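3. Distribution and spelling of the Altıntaş surname in the Gulelville registers

3.1 Sources

The parish and civil registers of Gulelville survive in two series. The first was kept by the local clergy and records baptisms and burials; the second was kept by the civil registrar and adds marriages. Both were transcribed in full before the analysis described in this section. Where an entry appears in both series, the civil spelling was taken as the headword and the other was kept as a variant.

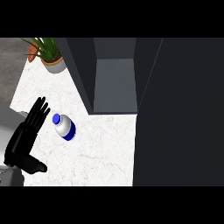

Karabo Mabuza

The combined transcription gave 537 entries in which the surname, or a form that can be linked to it, is present. Linking was done by household. A doubtful form was accepted only if the given names of both parents matched those of a household already in the list. Entries that failed this test were set aside and are not counted here.

3.2 Variant forms

The dotless ı and the cedilla were rarely kept by the clerks. The commonest written form is Altintas, followed by Altintash, in which the final sound has been spelt out for an English reader. Five variants were recorded in all. Two of them occur only in the burial series and seem to be the work of a single clerk, whose hand is easily told from the others by its looped capital A.

The name itself is made up of the Turkish words for gold and stone. In Gulelville no case was found in which it had been translated, though translated surnames are known from the neighbouring district of Windach – there, however, they belong to families of German origin and follow a different pattern.

Figure 2. A black robotic hand holding a small white bottle with a blue cap. 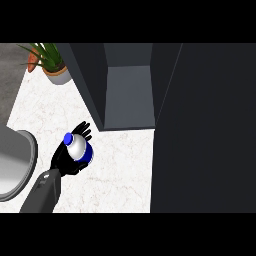

Can a change of spelling be read as a sign that a family had moved?
A change of spelling is weak evidence on its own, as the same household may appear under different forms in the two series without any change of address.

3.3 Limits of the linking method

The household test favours large families, which leave more entries and so offer more chances of a match. Single men who lodged in the town and left before marrying are likely to be missed. The Fovlow index, which is arranged by street, would in principle allow some of them to be recovered, but its coverage of the lodging houses is poor and several pages are out of order. It was used only to check addresses already known from the civil series.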